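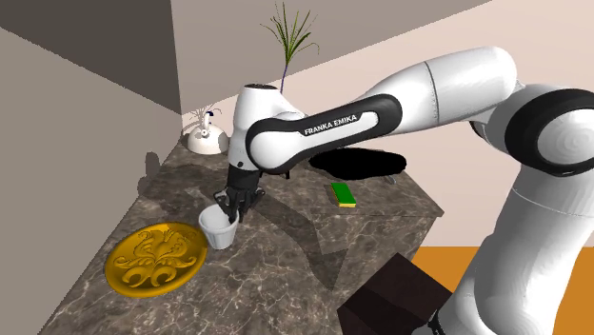 We got our trial seat for the Bendmont counter kit last week, and I've now run the pick set from start to finish. The kit is a simulated kitchen counter with a Franka arm and a few props. The small white cup next to the gold plate is the item I spent the most time on. Contact at the rim is handled well, and 500 runs finished overnight without a crash.

On 10 Nov 2018, Akpan support list wrote:

> Is anyone using Bendmont yet? We have Dravex now and the license is up in July. We mostly need clutter near the arm, and a second view.
>
> Does it slow down with more props loaded?

Yes, it slows down, but less than Dravex did for us. With 9 props loaded I lost a little speed, and the second view cost more than the props did. 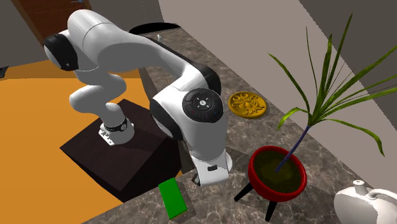

Second view, plant and kettle left in.

Two complaints. The plant leaves are heavy to draw, and the manual skips the reset call. The seat price went up by 70 after the trial, so ask before you sign. I can send my config to the list if it's any use.

Sudurside test bench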